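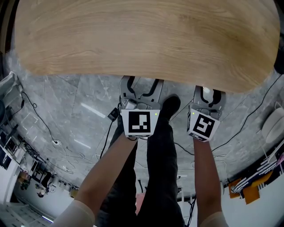

About us

Hello, and thanks for clicking through to the page most people skip! I'm Mohit Ahuja and I run Pakeck, a small workshop and showroom in Grisside where we make, mend and refinish tables. Big ones, mostly. Dining tables, meeting tables, the odd café counter, and now and then a desk if you ask nicely (I grumble about drawers, but I do make them).

I started out repairing other people's furniture in a rented unit behind the old Lonero dairy, with one workbench and a heater that tripped the electrics. The first table I sold was a plain oak one with a curved front edge, because the customer had two small children and was tired of bruised foreheads. I liked that curve so much that I've been drawing versions of it ever since. It's a gentle one, you can sit anywhere along it and still reach the bread.

We moved into the present place one February and it snowed on the delivery van. Since then we've finished 822 tables, and I've kept a card for every one of them in a shoebox, with the size, the finish and whatever the customer told me about the room it was going into. If you bought from us years ago and want to match a bench or get a scratch seen to, ring up and I'll dig your card out.

What I care about most is grain. I could talk about pale oak all afternoon — the way it swirls and then settles down again, and how different it looks against a stone floor or a dark carpet. So please come and look at a top in person before you order. Photos make everything yellower, and a sample the size of a biscuit tells you very little about how a whole table will sit in your kitchen. Bring a bit of your flooring too, if you've a spare tile. People turn up with all sorts and I love it.

A few practical things. Most tables take 51 working days from deposit to delivery. We do two-person delivery as far as Kılıçarslan & Daughters, the upholsterers, who are 114 miles up the road and make our seat cushions, and anywhere in between is no trouble. Further than that, ask me and we'll work something out. Please measure your doorways — and the stairs, and the bend in the stairs!

The showroom is at Unit 4, Grisside Yard, with parking round the back by the blue gate. Come in, sit down, put your elbows on things. The kettle is on the left as you walk in and the good mugs are on the top shelf.

Mohit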